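Call for Participants: Remote Operation of a Shelf-Stocking Robot

Velthorpe invites applications from adults who wish to take part in a paid study at its Brokville site. Participants will guide a two-armed robot by remote control through ordinary store tasks, and the recorded motions will be used to teach the robot to carry out the same tasks by itself. The study is directed by Pacita Javier, with Nestor Talavera responsible for training and scheduling.

Who may apply

Applicants must be 18 or older, with normal or corrected vision and full use of both hands. No background in robotics is required. Experience in retail stocking, warehouse picking or food service is welcome and should be noted in the application. Current Velthorpe employees are not eligible.

What participants will do

Each participant will attend 3 sessions of 60 minutes. The first covers safety rules and use of the hand controllers. In the remaining sessions, participants will pick up, place, turn and straighten packaged goods while watching the robot's camera view on a headset. Attempts that end in a dropped item are also recorded and do not affect payment. The project expects to collect about 3000 recordings in all.
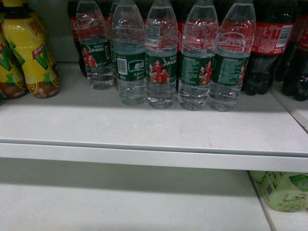 BROKVILLE, December. Bottled drinks are the current product group. Operators work with water, cola and tea bottles standing close together on a white shelf, and clear bottles call for particular care in judging distance through the headset.

Payment is made after the final session. Participants may withdraw at any time and will be paid for the sessions they have completed.

To apply, send a one-page letter stating your availability to Nestor Talavera, Velthorpe, Room 1348, Brokville. Applications are reviewed in the order received.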